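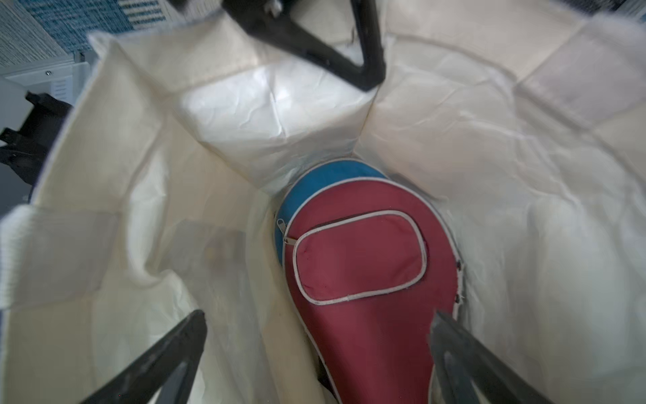 A paddle case, red with blue trim, at the bottom of a tote bag at the Fahy Street rec center.

Table tennis club packs up for new room, wants loaner paddles back

Posted Mar 10, 2020

The Fahy Street table tennis club is moving across the hall, and before it goes it would like its paddles back.

Members spent Monday evening emptying the storage closet next to the old game room. Paddles in zip cases went into tote bags. Nets and posts in a plastic bin. Balls wherever they would fit, mostly coat pockets by the end of the night.

The club has met at the center for 10 years, all of it in the same long room with the bad radiator. That room is going to the after-school program. The club gets the multipurpose room on the other side of the hall, which has better lights, a higher ceiling and a floor that was redone in October.

"I'll miss the old place a little," said Tyson Dhillon, who runs the Tuesday night ladder. "Not the radiator. You'd go back for a lob and burn your leg."

Tables roll over Thursday morning. Play starts up again the following Tuesday at 6 p.m., same as before, doors open a half hour early for anyone who wants to warm up.

Now the paddles. The club keeps a set of loaners for beginners and drop-ins, each in its own case, and they have a way of going home with people. Dhillon said 20 were signed out over the winter and 6 have not come back. No hard feelings, he said, just bring them in. They can be left at the front desk any time the building is open. Put them in the case if you still have the case.

Cases matter more than people think, according to Kofi Abubakari, who looks after the club's gear and reglues rubber for anybody who asks nicely. A paddle left loose in a bag gets its edge chewed up and the rubber picks up lint and dust, and then the ball just slides off.

"Zip it up. Handle and all," Abubakari said. "And take the balls out of the front pocket before you pile stuff on top. I open these things and it's eggshells in there."

He is also asking players not to leave them in the car. Summer is the worst for it, but a cold trunk overnight isn't great for the glue either.

The closet gave up a few other things Monday. A trophy from a doubles tournament, no name plate. A sweatshirt, gray, adult large. Two left sneakers, different sizes. All of it is in the lost and found box by the water fountain until the end of the month, then it goes to the thrift store.

Storage in the new room is smaller, one tall cabinet with a lock, so the club is getting rid of what it can't fit. Some older nets and a folding scoreboard are free to any school or church group that can pick them up. Call the front desk and ask for extension 3265. Leave a message, Abubakari checks it most afternoons.

Money for the move came out of the club's own account. There wasnt much to pay for - casters for one table, paint, a new lock - and the center covered the lights. Dues stay where they are. Drop-in players still pay at the desk, and the desk now takes Visa, which it didn't last year.

A beginner session is planned for the first Saturday after the move, 10 a.m. to noon. No sign up. Wear shoes that don't leave marks on the floor, the center is strict about that with the new finish. Loaner paddles will be on hand, however many have turned up by then.

The ladder standings carry over. Anyone who had a match set for this Tuesday should work out a new date with thier opponent and tell Dhillon, or it goes down as not played. The junior group is not affected untill next week, when it moves too, and parents should use the hall entrance on the parking lot side.

Help is needed Thursday with the tables, 9 a.m., heavy end and light end both. Bring gloves if you have them. Coffee at the front desk.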